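Pre-purchase inspection checklist: used bin-picking arm cell
Zellwood workshop, equipment planning, July

Marks: OK, QUERY, FAIL. Comments go under each line. Anything left at QUERY holds up the purchase order.

Quote under review: Pilov, 3,391 for fixtures, gripper spares and installation. The arm is priced separately. Kallio quoted 2,508 for what looks to me like the same list minus the installation.

1. Emergency stop within reach of the operator
QUERY. The quote says "standard safety package." I want a part number and a drawing showing where the button goes.

2. Guarding or marked keep-out area
FAIL as quoted. Pilov lists a floor marking kit at 439. That is a lot of money for tape, and tape stops no one from leaning in.

3. Payload and reach documented
OK. Sheet received. Reach was worked out for their table height and ours is lower, so ask again.

4. Spare gripper parts
QUERY. They include 2 sets and call it a year's supply. Based on what? Ask for the replacement log from the Vusovgate site.

5. Controller software license
QUERY. Transferable, according to the salesman. Get it in writing.

6. Cable routing and bin fixing
QUERY. Cables are strapped along the outside of the arm and loop around the orange joint. Check for snagging through full wrist travel before we accept it. The bin is held with a bar clamp - fine for a trial, but I won't sign off on it as a fixture. Price a bolted mount.

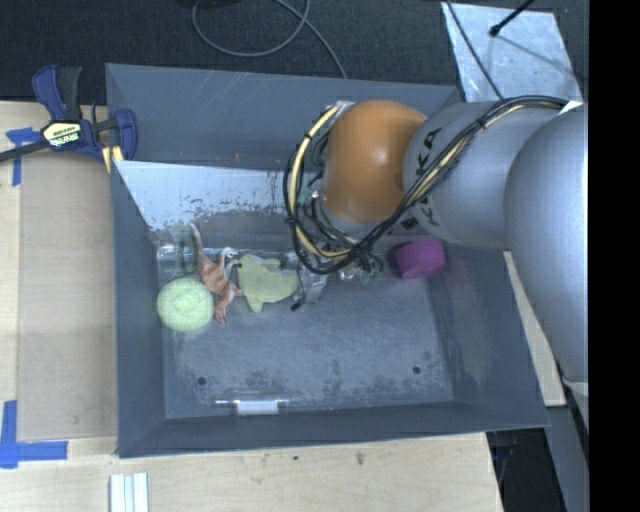 Same bin, same clamp, both times.

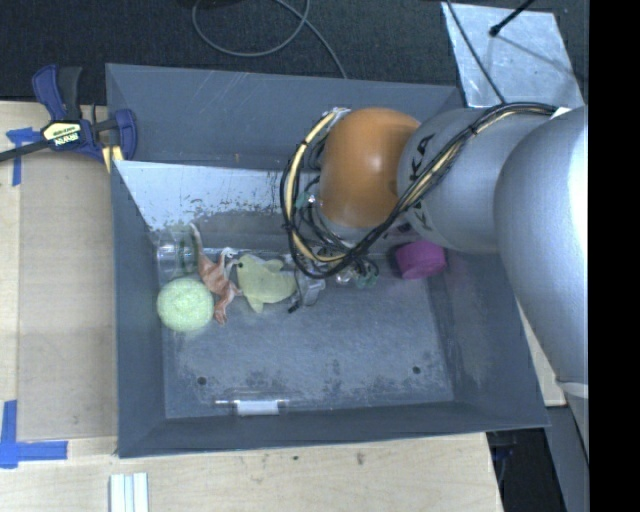
7. Bin condition
QUERY. Floor is scuffed and the pale panel on the inside wall is smudged. If a bin is part of the price, I want a new one.

8. Test objects
QUERY. A fuzzy ball and soft toys tell me little about our parts. Send them a box of our own castings and ask for a full shift of results, misses included.

9. Training and first service visit
FAIL. Not in either quote. Budget for it now or we'll be paying for it out of the repairs line by winter.

Recommendation: do not order yet. Go back to both suppliers with items 1, 2, 4 and 9, then compare totals again.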